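Returning a boxed item without the outer sleeve

Rosimeire Andrade
I wish to return an item bought from Trotiseo in December. The box and inner tray are complete, but the outer sleeve has been discarded. Will the refund be reduced? 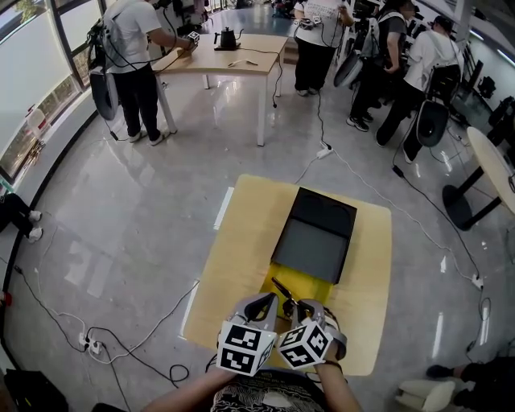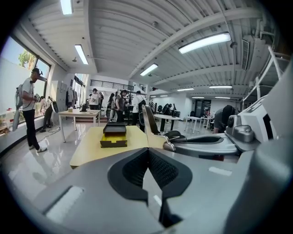
The light wooden table, in both pictures.

Wagner Tavares
Members are advised to consult the terms printed on the receipt. Under those terms a missing sleeve does not affect the refund, provided that the order number is quoted. Mine was 493 and the full sum was repaid.

Ye-ji Ahn
Brodine deducted 94 from mine. Kindly enquire before posting.

Jeferson Evangelista
Same problem, different shop.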